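Home » Equipment » Training » Flomura Suture Bench

Flomura Suture Bench

A two-instrument bench for research on automated stitching, built by Brarkell. It holds one silver gripper and one black one over a red tissue surface and runs from a desktop controller.

Can it close a cut by itself? Not yet. Passing the needle and pulling a stitch snug can be scripted. Handling slack thread still needs an operator at the console – the same trouble machines have with laundry and shoelaces at home.

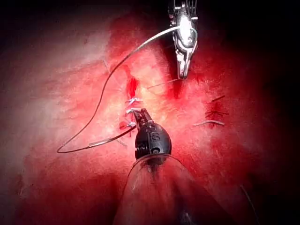 Thread looped out to the left, silver instrument at the top.

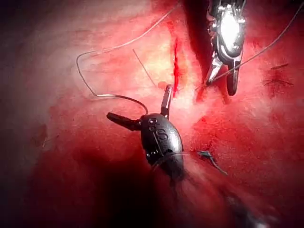
Each bench ships with 8 practice pads and a two-year warranty. The controller stores up to 1000 recorded runs. Extra pads are sold separately under the Coutinho label.

For teaching and research only. Not for clinical use.

Setup help is included with the first order. Write to Omprakash Chauhan in sales for a quote, or ask about the Brorneo cart – it fits under the bench and locks in place.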